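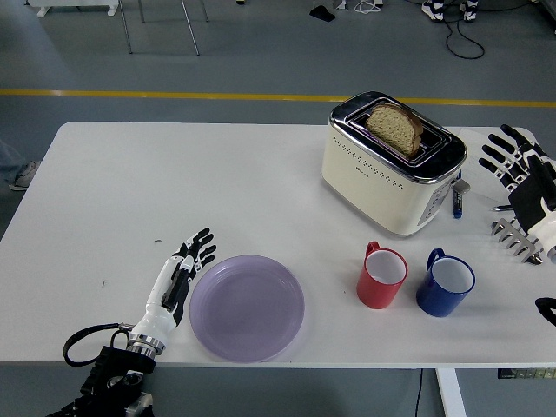

2020年6月17日,闷热,傍晚下了一阵雨

今天回到家已经很晚了,洗完澡本来想直接躺下,可是脑子里还转着那份规程,索性爬起来写几行。写着写着大概又要写长,我的日记一向如此,反正也没有人催我交稿(这一点比上班好多了!)。

早上一进Rallance的实验间,素莹已经在了,桌上摆好了烤面包机、杯子和那只淡紫色的盘子,她正蹲着看桌子下面的线。她说昨天夜里睡不着,把第三稿从头到尾又读了一遍,在边上写满了铅笔字。我接过来一看,真的是写满了,连页码旁边都有。我很喜欢她这样的人,做事情认真得让你不好意思偷懒,可是又从来不给你脸色看,批注里还画了个小小的茶杯,旁边写“这一条我没看懂,可能是我困了”。

她没看懂的那一条其实我自己也不太懂,是关于“共用区域”的。第一稿是我一月份写的,那时候只想着机械手本身:速度多少、力多大、谁来按急停。后来真的开始做早餐桌的任务,才发现麻烦的地方全在手以外,在桌上的东西,在地上的线,在人站的位置。纸上写“操作期间人员应保持安全距离”,读起来四平八稳,可是安全距离从哪里量起呢?从桌边量,还是从手伸到最远的地方量?Ismael上个星期就问过我,我当时含糊过去了,心里一直惦记着。

所以今天上午就做这一件事。我们拿着卷尺,让右边那只手慢慢伸到它能到的最远处,在那里量了一次,又让左边的手也来一次,最后定下来:从手指尖端最远能到的位置算起,向外再留900毫米。这个数字当然也可以吵,兆明觉得太多,他说照这样房间里就没有地方放椅子了。我说那就不放椅子嘛。他看了我一眼,去把椅子往后挪了。兆明人真是好,嘴上要争一争,手上从来不含糊。

地上那道黄线引出了更长的讨论。黄线是以前就刷好的,大家走惯了,都当它是安全线,可是规程里从头到尾没有提过它。Helmut在电话里听我们讲,半天没出声,然后慢慢地说,一条线如果没有写明是做什么用的,每个人就会给它一个自己的意思。我觉得他说得对,想想真有点后怕。新来的人会以为站在线那边就万事大吉,老员工又以为那只是划分走道用的,两边都理直气壮。于是我们加了一条:地面标线必须在规程里写明用途,没有写明用途的标线要么补写,要么去掉。到底黄线算什么,今天没有定,因为要先看它跟我们量出来的距离合不合。明天再量一遍,换一个人拿尺子。

中午吃的是Jhair带来的炖豆子,他一大早起来煮的,分给每个人一小碗。吃饭是在外间吃的,这也是规程里的一条,而且是全文里最没有人反对的一条。可是说到食物,就又绕回桌上那片面包了。面包插在烤面包机里,这个任务要的就是面包,总不能拿块海绵来代替,那么“实验间内不得有食品”这句话就站不住了。Jhair提议改成“作为操作对象的食品”和“供人食用的食品”分开写,前一种要登记、当天处理掉、任何人不许吃。素莹马上问,处理掉是谁处理?几点处理?她一问,我们都笑了,笑完老老实实补上:由当天最后离开的操作员处理,并且签名。

关于烤面包机,我们还写了一小节,题目叫“带加热元件的操作对象”。我原来的想法是,训练放面包、取面包的时候一律不通电,需要通电的任务另外申请。Ismael认为这样写还不够,他以前在Kistness待过,那里的做法是由现场负责人把插头收在自己手里,要用的时候当面交。我觉得这个办法笨是笨了点,可是笨办法有笨办法的好处,你看得见它。插头在谁手上,一抬头就知道。最后两个意思合在一起写了,句子有点长,明天再想办法断开。

我把今天基本定下来的几条抄在这里,怕明天早上起来又记混:

- 开始前,桌面上只留本次任务清单里的物品。笔、记号笔、纸张和工具,不在清单里的一律拿走。
- 安全距离从手指尖端的最远可达位置量起,向外900毫米。
- 线缆在桌面上形成的线圈,要确认不会进入手的运动范围,否则固定后再开始。
- 地面上的线缆归拢到不走人的一侧,操作期间不得跨越。
- 有人站在桌子对面时,操作员要先开口,听到回答以后才动。
- 每连续操作30分钟,停下来,检查一次手腕处的连接和走线。

第一条看着最简单,争得最久。我自己就有个坏习惯,喜欢把记录纸和笔放在桌角,随手写两笔。今天讨论到一半,素莹也不说话,就笑眯眯地看着桌上那支银色的笔,又看看纸,再看看烤面包机旁边的蓝色记号笔。我的脸一下子就热了。那一条还是我提议写进去的呢!我辩解说,有时候确实要当场记,转身去别处写,回来就忘了。兆明倒是帮我说话,他说那就把记录夹板写进清单,给它一个固定的位置,要在两只手都够不到的地方。我觉得这样很公平。规矩要是写得谁都做不到,大家就会学会假装做到,那比没有规矩还要麻烦,我在Geto的时候见得太多了,检查表上一排漂漂亮亮的勾,打勾的人连头都没抬。

杯子也有杯子的事情。红的和蓝的并排放着,把手都朝着桌子里侧,这个摆法是任务需要的,我们先前却没有写下来,结果每个人摆得都不一样,Jhair摆的和兆明摆的相差很多,后来整理数据的人就很辛苦。严格讲这不算安全问题,Helmut认为应该放到另一份文件里去。我舍不得,总觉得一个操作员翻开一份东西就应该什么都找得到。他劝我,一份文件如果什么都装,就没有人会读完。这句话我记下来了,心里还有点不服气,不过晚上坐在车上想想,我自己读别人的规程也是读到第四页就开始翻得很快。明天先把摆放的部分单独抽出来,看看剩下的是不是真的更好读。

下午试着照新的条文走了一遍,从清桌面开始,到两只手归位结束。素莹念,Ismael做,我在旁边计时,一共用了21分钟,光是清桌面和理线就占去一大半。Ismael做得很慢,慢得让人心安,念到“先开口,听到回答以后才动”那一条的时候,他很大声地说:“我要动了!”站在对面的兆明愣了一下,忘了回答,于是他就真的一直不动,两个人隔着桌子互相看着,我们在旁边笑得直不起腰。可是回头想,这恰恰是我们想要的样子,没有回答就不动。我把这一段老老实实写进了试行记录里,只是没有写大家笑了多久。

还有一件小事放在心上。左边那只手的手腕附近有一根黑色的线,在桌上绕出一个弯,我一直觉得它太松,Jhair觉得太紧了反而伤接头。他把Chow那边的维护本子翻出来给我看,编号685的那张维修单,写的就是线绑得太紧,转几次以后插头松脱。我看了没话说,道了谢,把“拉紧”两个字改成了“固定,并留出手腕转动所需的余量”。余量究竟是多少,他说要把手腕转到底才量得出来,明天上午做。幸亏没有一个人闷在家里写,我要是一个人写,“拉紧”这两个字恐怕就要印出来贴在墙上了。

临走的时候素莹又把我叫住,问规程的开头能不能加一段,讲讲为什么要有这些条文。我说操作规程不兴写这个吧。她说她刚来的时候,最想知道的就是每一条背后发生过什么,知道了就不会忘。我答应她试一试,写短一点,放在附录里,不放在开头,先看看Helmut怎么讲。她点点头,然后又补了一句,说茶杯那一条现在看懂了。

外面雨已经停了,窗户开着,有一点点凉。明天要带的东西:卷尺,素莹的那一稿,还有还给Jhair的碗,我洗好放在鞋柜上了。给黄线拟的那两种写法也要打印出来,一人一份,多印一份给兆明,他喜欢在上面画箭头。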